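**To:** Peltstead site staff list
**From:** Sigita Kütt, Operations and Staffing
**Date:** 30 August 2026
**Subject:** Re: Two-arm packing cells and the returns bench

Dear colleagues,

Thank you to everyone who wrote in after the last staffing notice. Several messages raised the same points, and I have taken the fullest of them as the basis for this reply. It was sent on behalf of the returns bench and is quoted with the agreement of those who signed it.

> We have read the notice on the Flumex cells and would like some matters set out in writing. The returns bench handles mixed goods, many of them damaged or without packaging. We are told that the cells will take "simple items", but the notice does not say who decides what is simple. We would also like to know whether the hourly figure for the bench will stay as it is once the easy items have gone elsewhere. If the quick work goes to the cells and the slow work stays with us, the present figure cannot be fair.
>
> Lastly, some of us have worked on the bench since the Adams building was in use and have never been asked to work with a screen. Will there be training, and will it be in paid hours?

On the first point, the decision will rest with the bench lead on each shift. The list of item types accepted by the cells will be kept in Clarkari, where all staff may read it, and no type will be added without the bench lead's written approval. The list will open with two groups only: small boxed goods and small loose metal items.

Each cell consists of two arms working over one table, with a gripper on each arm. The layout has been worked through in simulation.

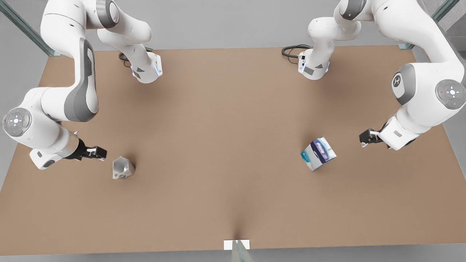 Who will be responsible for a cell while it is running?

A named member of the bench team will be responsible on every shift, and that person will not be given a bench target for the same hours.

On the second point, the writers are right that the present figure was set for a mixture of easy and difficult work. It is 100 items per person per shift. It will be suspended from the day the first cell is put into use and will not be replaced until a full review has taken place in March. In the meantime, no individual figures will be used in appraisals or in decisions on overtime.

For information, the site received 2724 returned items in the period used for planning. Of these, 800 belonged to the two groups named above. The remainder will continue to be sorted by hand, and there is no plan at present to change that.

On the third point, training will be given to all bench staff, in paid hours, in groups of no more than four. It will cover starting and stopping a cell, clearing an item which has been dropped, and recording a fault in Clarkari. Staff who prefer not to take cell duty may say so to their lead, and their grade and hours will not be affected.

There will be 2 cells in the first stage. No post on the returns bench will be removed as a result of that stage. Any proposal for a further stage will be sent to this list before a decision is made.

Further questions may be sent to the list or to me directly. Please keep the subject line unchanged so that the replies remain together in the archive.

Yours sincerely,

Sigita Kütt
Operations and Staffing, Peltstead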